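The Quiet Arithmetic of the Furnished Room

Renters in Zernanden have grown used to bad news in May, when most annual leases come up for renewal. This spring the increase came in a form that few tenants had budgeted for: the separate service charge. At Kondetti, a landlord with 381 furnished units in the city, the charge now stands at 168 a month, billed apart from the rent and left out of the advertised price.
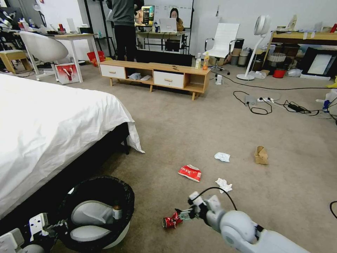

One tenant of four years remarked that the rent itself had hardly moved, and that she was nevertheless paying more of her wages to the same landlord than ever before.

Official measures of housing cost record the base rent alone. A unit listed at 1000 therefore appears in the statistics as affordable, whatever the final bill may be — and wage talks across the region rely on those statistics.

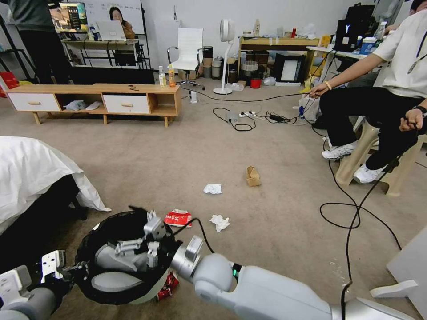
A furnished room at floor level.

The neighboring city of Draltarham took a different course. Its council required landlords to publish one all-inclusive figure, and some 333 listings were revised upward within a season.

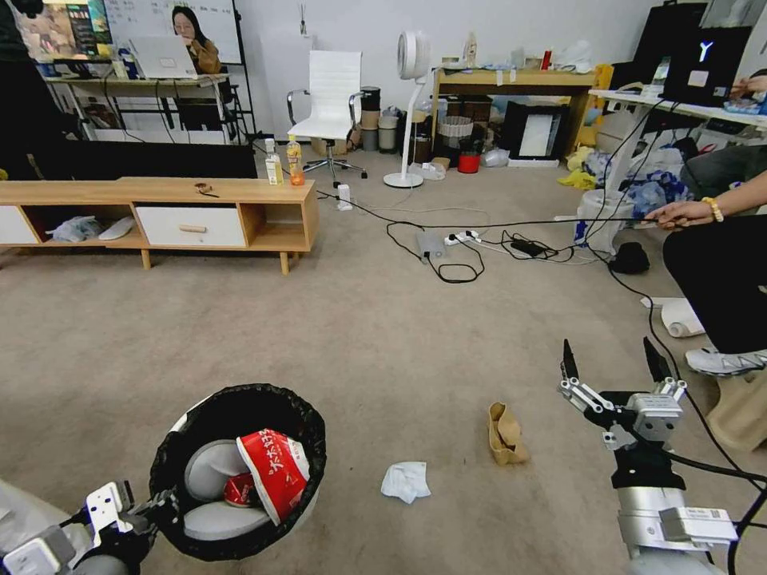 Whether Zernanden will follow remains uncertain. Czarnecka, the district with the highest share of furnished rentals, has asked for a similar rule, but the proposal has yet to reach a vote.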